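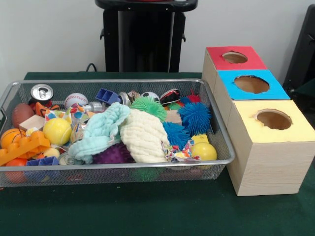

The toy basket and sorting boxes in our Trudwood lab

About Drerberg Robotics

We are a small research company in Trudwood, and we work on one problem that we love: getting a robot arm to pick one thing out of a crowded container and put it where it belongs. There are 12 of us now, most with a background in machine learning or mechanical engineering, plus a former toy store manager who knows more about squishy balls than the rest of us put together.

Latifa Sqalli and Lanying Zeng started Drerberg after sharing a lab bench for years. Lanying was working on touch and grip. Latifa was working on how robots plan ahead, and kept running into the same trouble: plans that were lovely on a clean table fell apart as soon as objects were leaning on each other. They figured the two problems were really one problem and rented a room to find out.

Our method: Zallis

Most of our time goes into a method called Zallis. When people reach into a full toy basket, they rarely aim perfectly. They go for something, feel a cloth come along with it, let go and try from the other side. We wanted a robot that treats a pile the same way, as something that will shift when you touch it.

With Zallis, the robot looks at the pile and comes up with 60 possible grasps. For each one it makes two guesses. The first is how likely it is to come away with the object. The second (our favorite part!) is how much the rest of the pile will move. A grasp that looks strong but would drag half the basket with it gets a lower score than a gentler one nearby. The robot makes its move, takes another look, and compares what happened with what it expected. The gap between the two is what it learns from.

All of this runs on an ordinary desktop computer, and a round of picking lasts 60 minutes, after which we stir the pile by hand and start over.

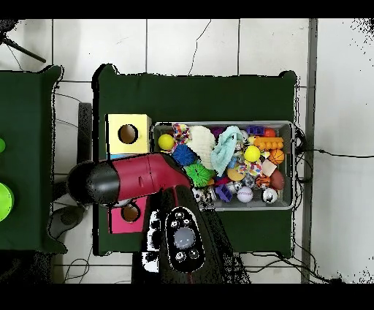
Choosing what goes into the pile is half the research, and we argue about it happily over lunch. If everything is hard and round, the robot gets very good at hard, round things and learns little else. We want objects that roll, objects that squash and objects that hang on to their neighbors. A knotted rope toy is a great teacher, and so is a crumpled cloth in the middle of everything, with spiky rubber balls and a bone-shaped toy packed in nearby. Each one asks for a different kind of grip, and each one changes how the things beside it will behave. The boxes get the same kind of thought. A round hole in the top means that letting go has to be done with care too.

What we have found so far

In our last study we compared Zallis with an earlier version that scored grasps only on the chance of success. We ran about 400 picks with each. The new version dropped fewer objects, and it was much better at lifting a single item when soft things were lying across it. We were thrilled with that, as cloth had been our weak spot from the start.

It also surprised us. The robot began taking the small, loose items at the top of a heap first, which opened up room for its fingers later on. We never told it to do that. Lanying spent a whole evening going back through the recordings to make sure we were reading them right.

Plenty is still hard. Shiny cans confuse our depth readings, clear plastic is worse, and anything flat at the bottom of a basket can beat us for a long time. The next project, Fu, is our attempt at those cases. It adds a light touch before the grip closes, so that the arm can find out what its eyes missed. Early tests began in June.

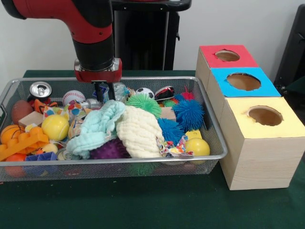
Working with us

We take on student interns twice a year and are always glad to hear from other labs that work with clutter. If you have a pile of objects that your own robot can't stand, tell us what is in it and we may well build one like it. Visitors are welcome most afternoons from 2 p.m. Write to Latifa for lab visits and internships, or to Lanying with questions about the method.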